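Chapter 7

Surface Finish, Gloss and Cleanability

7.1 Introduction

The earlier chapters treated a solid as a bulk material with a density, a strength and a set of thermal properties. Most users of a finished product never meet those quantities directly. They meet the surface: the outer few micrometers, where light is reflected, dirt collects and wear begins. Two tiles cut from the same block can have the same strength and water absorption and still be judged as different materials if one has been honed and the other polished.

This chapter deals with the finish of hard surfaces used indoors, mainly stone, glazed ceramic and molded plastic. It covers how finish is described, how it is measured, and how it affects cleaning. Coatings applied by brush or spray are left to Chapter 8. Metals are mentioned only where a method was first worked out for them.

After working through the chapter, the reader should be able to:

define roughness, waviness and form, and separate them on a measured profile;
explain why gloss readings depend on the angle of measurement;
compare polished stone, fired glaze and molded plastic as surfaces to be cleaned;
choose a test method suited to a given surface and write a usable test report.

7.2 Three Ways to Arrive at a Smooth Surface

A smooth surface can be made by removing material, by letting a liquid layer level itself, or by copying a surface that is already smooth. Stone, glaze and plastic stand for these three routes.

Polished stone is made by removal. The slab is worked with a series of abrasives, each finer than the one before. Every stage must take out the scratches left by the previous stage, and a stage that is cut short leaves marks that no later stage will clear. The final stage produces the gloss. Marble is made up largely of calcite, a soft mineral that takes a polish easily and loses it easily. Veins may differ from the ground mass in hardness and grain size, and in such cases they polish at a different rate. Natural pits and open cracks remain below the polished plane however long the work goes on, unless they are filled with resin first.

Fired glaze is made by leveling. The glaze is applied as a suspension of fine powder in water, dried, and melted in the kiln. While it is molten, surface tension pulls it flat. The smoothness of the result depends on how long the melt stays fluid, how thick the layer is, and whether gas is still escaping from the body as the glaze stiffens. Pinholes are the mark left by late gas. Decoration can be placed under the glaze, within it, or on top of it. The position matters greatly for wear, as Section 7.6 explains.

Molded plastic is made by copying. The melt is pressed against a metal tool and takes on the texture of the tool, less a small amount lost to shrinkage. A glossy part needs a polished tool. A matte part needs one that has been etched or blasted. Edges and rims are normally rounded, partly for strength and partly so that the part will release from the tool. The rounding also removes the sharp inside corners in which residue would otherwise build up.

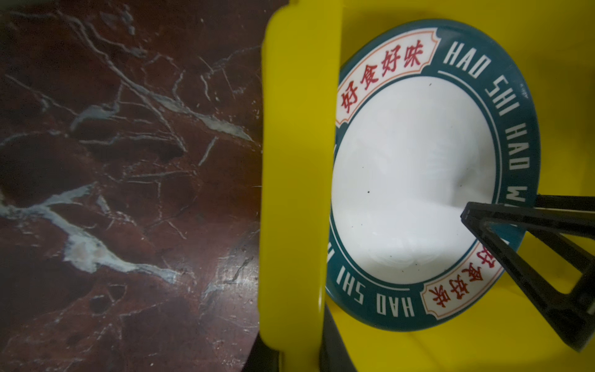
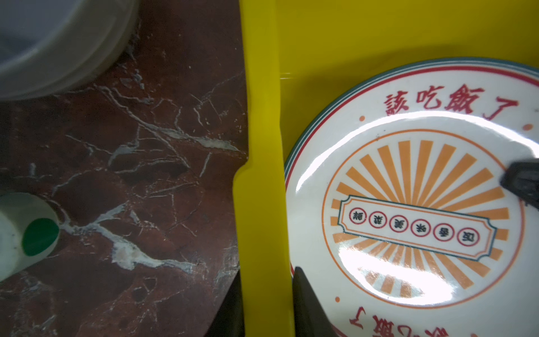

Figures 7.1 and 7.2. Surfaces discussed in this chapter: dark veined marble beside a yellow plastic rim (7.1), and a decorated ceramic plate in a yellow plastic tray (7.2).

7.3 Roughness, Waviness and Form

A measured profile contains features on several scales. The longest are called form: the intended shape of the part, together with any large departure from it, such as the bow of a slab or the curve of a dish. Medium-length features are called waviness. The shortest are called roughness. The borders between the three are set by the filter applied to the data, and a roughness value quoted without its filter setting can't be compared with any other.

The most common roughness value is the arithmetic mean deviation, written Ra. It is found by taking the mean line of the filtered profile and averaging the distance of the profile from that line, with all distances counted as positive. Ra is easy to compute and gives a stable result. Its weakness is that it treats peaks and valleys alike. A flat surface with a few deep pits and a flat surface with a few tall peaks can give the same Ra, though the first will hold dirt and the second will wear quickly.

For that reason the worked problems in this chapter also use skewness, which is negative when valleys dominate and positive when peaks dominate. Polished natural stone usually has negative skewness.

7.4 Gloss

Gloss is the share of light that a surface reflects in the mirror direction, compared with a reference surface. It is reported in gloss units. Three angles are in general use: 20 degrees for high-gloss surfaces, 60 degrees for general work, and 85 degrees for matte surfaces. All are measured from the line perpendicular to the surface.

The reading rises with roughness removed, but it also depends on the refractive index of the material. A perfectly smooth plastic and a perfectly smooth glaze will not give the same value. Gloss should be used to follow change in one material over time, or to compare samples of the same material. It is a poor guide to smoothness across different materials.

Curved parts are a source of error. The instrument assumes a flat surface under its opening, and light reflected from a curved rim misses the detector. Readings should be taken on the flattest area available, and the report should state where they were taken.

7.5 The Rieger Data Set

Several problems in this chapter draw on a single body of readings, referred to as the Rieger set. It contains 2,932 gloss readings taken at 60 degrees on samples of stone, glazed ceramic and molded plastic. The samples were cleaned by a fixed procedure over 300 cycles, and readings were repeated after every 30 cycles. The complete table is given in Appendix C.

The set has known limits. The stone samples came from one supplier, Cedalell, and were all polished on the same line. The plastic samples cover 18 colors, but the pigments were not recorded. Readings on dark samples show less scatter than readings on pale ones, and the reason has not been settled. Students should state these limits when they draw conclusions from the data.

7.6 Wear and Chemical Attack

Wear removes material and usually lowers gloss. In stone, the main cause is hard grit moved across the surface under load. In plastic, fine scratches appear early and then increase slowly. Glaze is the hardest of the three and resists scratching by most household objects, but decoration fired on top of the glaze is exposed directly to the cleaning cloth and will fade first.

Chemical attack follows a different pattern. Acids, including vinegar and lemon juice, dissolve calcite on contact and leave a dull patch known as an etch mark. The patch is sometimes mistaken for a stain. A stain is foreign matter held in the pores and can often be drawn out, while an etch mark is a loss of stone and can be corrected only by polishing again. Strong alkaline cleaners have little effect on marble over short periods but slowly attack many glazes.

7.7 Terms Used in This Chapter

Cutoff: the wavelength at which the filter separates roughness from waviness.

Etch mark: a dull area left on calcite-based stone by acid.

Honed finish: a smooth, low-gloss stone finish, obtained by stopping before the final polishing stage.

Lisent scale: the five-step visual scale for residue used in Section 7.9.

Pinhole: a small opening in a glaze, left by gas escaping during firing.

Section 7.8 begins with the stylus instrument and the preparation of samples for it.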